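Notes from the Galoncombe data push, in a few posts. Simulated demos only, wrist camera view, one gripper, three tasks.

**1/** The target was 60 accepted episodes per task by Saturday. Two tasks got there. The drawer task stopped at 29. Warrick Ngata and I split the teleop and Kirsty Treloar did the accept/reject pass, blind to which of us drove.

**2/** Biggest source of rejects: idle frames at the start. The operator connects, the sim is already stepping, and the log fills with near-zero actions. Train on that and the policy learns to wait. We now trim until the first commanded motion over threshold, then keep 5 steps of lead-in. 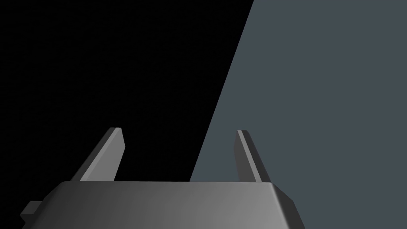
**3/** Wrist views are cheap to store and hard to learn from when they carry so little. A single frame often can't tell you where the arm is in the workspace. With the left finger against plain black, the right one against flat blue-gray, and nothing between them, the only positional cue is that one diagonal edge. Plenty of different arm poses would give you nearly the same pixels. We kept frames like this in the set but stopped feeding them alone. The policy gets joint angles and a short history too.

**4/** Related: the untextured background. Montoya (our randomizer) can swap the void for a room and put grain on the surfaces. First batch went out with it off. Second batch replays the same action logs with it on, so we get new pixels without more operator time. Replays that drift past tolerance get dropped.

**5/** Labels. "Success" was a checkbox for the operator and it was too generous. Kirsty disagreed with roughly one in eight. Now the sim state decides, and the operator only marks "would not want this copied." That second flag has been more useful than the first. Clumsy regrasps pass the state check every time.

**6/** Still open: whether to keep failed approaches that recover. Warrick says yes, tagged. I'd hold them out of the first training run and add them in the second so we can see the difference.

**7/** The drawer task resumes next week with a slower control gain. Reject counts per operator are in the Todcombe sheet, same tab as before.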